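Fluta Handheld Gripper Trials, Venville set

README

Recordings from a side-by-side trial of two handheld gripper fingertip designs, made at the Venville lab in April. The aim was to decide which fingertip to carry over to the arm before ordering parts for the second build. The recordings are shared as they were used for that decision, with light cleanup only.

Maintainer: Roald Holmgren
Status: complete, no further recordings planned for this version

What was compared

Tip A (Randetti pattern): flat, parallel pads. Printed in one piece and glued to the finger.
Tip B (Sjögren pattern): rounded pad that narrows to a point. Slides on and is held by one screw.

Everything else stayed the same between the two sets: gripper body, trigger spring, tracking cubes, head camera and harness. Operators wore both grippers at all times, including for tasks that need only one hand.

Contents

The set holds 3,000 episodes. Of these, 2,000 use Tip B and the rest use Tip A. The split is uneven because Tip A pads came unglued during the second week and we stopped using them until a new batch was ready. If you want a fair comparison, use the matched list in splits/matched.txt, which pairs episodes by operator and task.

There are 17 tasks, all done on a tabletop. They include lifting a kettle off its base and putting it back, opening a zip bag, stacking cups, turning a jar lid and folding a dish towel. The full list with start and end conditions is in tasks.csv.

Folder layout

episodes/ one folder per episode, numbered in order of recording
splits/ train, test and matched lists
calib/ camera calibration and cube geometry
tasks.csv task names and conditions
notes.txt operator notes, unedited

Each episode folder has the head camera video, a pose file for the left and right cube, a finger opening file and a short metadata file. Poses are given in the head camera's coordinates. Finger opening is in millimeters, measured between the pads at their closest point.

Recording setup

Operators stand at the table with the head camera pointing down and forward. Gripper cables run back along the forearms, with enough slack to reach the far edge of the table. Start each episode with both cubes in view and the fingertips pointing over the table.
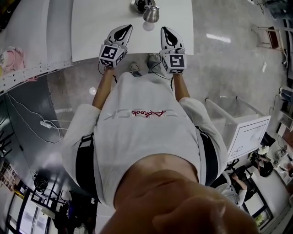

Known problems

Glare. The tabletop is glossy and metal objects reflect in it. Cube tracking is not affected, but object detectors sometimes report a second kettle.

Chin in view. When the operator looks straight down, the lower part of the video is blocked. Crop the bottom of the picture before training.

Lost tags. Turning the wrist far inward hides most of the cube. Gaps in tracking are left blank in the pose file and are not filled in.

Episode 301 has left and right pose files swapped. It is kept in place so the numbering stays the same, and it is not in any split.

Other people. Recordings were made in a shared room and some episodes show people working nearby. Do not try to identify them.

Results in short

Tip B was better on thin and curved handles and on the zip bag. Tip A was better on the dish towel and on anything flat that had to be pinched along an edge. Operators found Tip B easier to aim. We chose Tip B for the arm and kept a few sets of Tip A for cloth work.

These results come from handheld use. Grip force on the arm is set by the controller, so expect differences.

Changes

1.1 Fixed the finger opening offset for the right gripper. Added the matched list.
1.0 First release inside the lab.

Report errors to Roald Holmgren with the episode number and the file name. Reports are gone through on Monday.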